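Old office PCs end up at Mistow, where a research group is teaching a robot arm to take them apart.
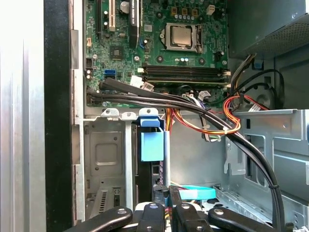

*Delia Ledesma*

The method is simple. A person guides the arm through a job, and the software learns from the recordings – 50 for each part.

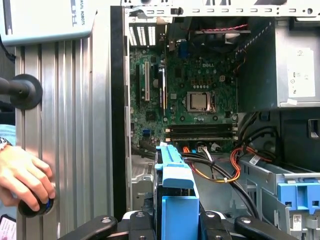
## What the arm learned

Of 200 test runs, 84 ended with the right part out and nothing else bent. Cables caused most of the failures. 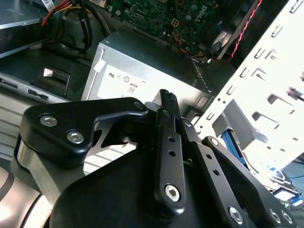

Mojtaba Shirazi, who runs the tests, wants to try other makes of computer in July.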